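Keeping the Gripper Fingers Clean on a Laundry Cell

Our cell at Skuvar has one job: it takes clothes from the seat and puts them in the basket. It is simple work, but the fingers suffer from it. Lint goes into the slots near the tips, and then thin fabric begins to slip.

I clean them after every 60 picks. Stop the arm first and wait 30 seconds before you put your hand near. Use a dry soft brush for the slots, then a cloth with a little water – no oil, it will mark the clothes.
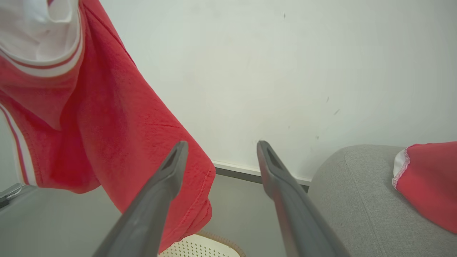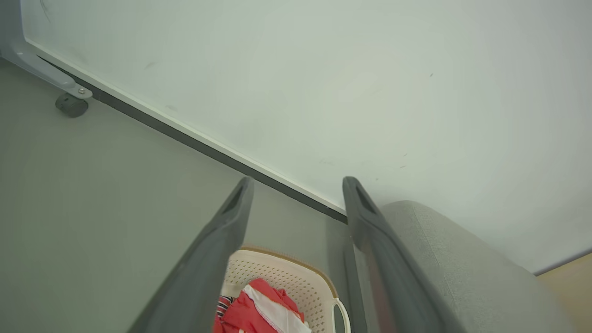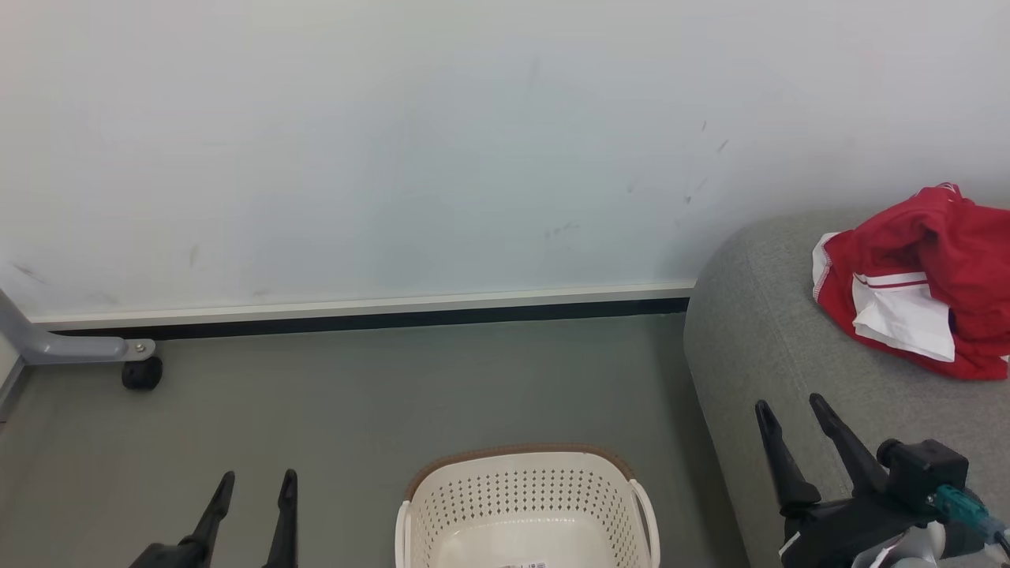

Check the cable at the wrist too. It should have some slack when the arm is at its lowest point. If you must pull to reach the plug, the tie is too tight.

For the basket, I put small tape marks on the floor under two corners, so after mopping it goes back to the same place. Before I did this, we had 13 missed drops in one morning.

Finger screws: tighten by hand, then a quarter turn with the key. More than this can crack the base, I have learned it with my first pair. Spare fingers are in the Noleo drawer.

Last changed 21/04/2022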